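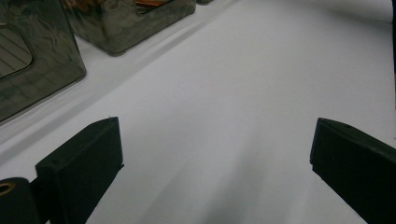

White tabletop, matte surface, Pretum assembly room.

Table Surface Technician (part-time)
Pretum, Ornelari site
Reference: 73

Pretum assembles and finishes work tables for offices, schools and sorting rooms. The Ornelari site handles final inspection and surface repair of white tops before they are packed and sent to the Daher warehouse. We have an opening for one technician on the early shift.

The job

The technician inspects finished tops under even light, marks faults, and either repairs them or sends the top back to finishing. Most faults on a matte white surface are small: rub marks that shine at a low angle, dust caught under the coat, pinholes, and gray scuffs from stacking. A top is checked from both long sides and both ends. A fault that shows from one side only is still recorded.

Duties

Clean each top with a damp cloth and then a dry one before inspection.
Check the surface for scratches, dents, specks and uneven sheen.
Measure flatness with a straightedge and feeler gauge at the marked points.
Fill and level minor dents using the Zonditness repair kit. Training is given.
Enter results in the inspection log, one line per top.
Wrap passed tops and stand them on edge in the rack, finished faces together with a sheet between.
Replace lamp tubes and report any change in room lighting to the shift lead.

Requirements

Good close vision, corrected or not. A short sight test is part of the interview.
Able to tell apart light shades of white and gray.
Able to stand for most of a shift and lift one end of a top with a second person.
Able to read a metric ruler and write clearly.
Experience with paint, laminate, furniture or auto body work is useful. It is not required.

Hours and pay

30 hours a week. Shifts start at 7 a.m. The first two weeks are spent alongside a current technician, at full pay. Hourly pay is set by experience and is stated in the offer letter. New hires receive a one-time payment of $2000 after the trial period. Work shoes and gloves are supplied. Parking is free in the rear lot.

Working conditions

The inspection room is heated and kept low in dust. Food and open drinks stay outside. Rings, watches and belt buckles must be removed or covered before handling tops. Solvent use is limited to the ventilated bench, and the safety sheets are kept in the binder next to it.

How to apply

Send a one-page résumé and a short note stating when you could start. Put the reference number in the subject line. Applications can also be left at the front desk of the Ornelari site during office hours. Interviews are held on Wednesday mornings and include a practical test: the applicant inspects one sample top, marks all faults found with removable tape, and fills in a log line for it. Allow one hour.

The position stays open until filled. Applicants who are not selected may ask to be kept on the list for the December intake.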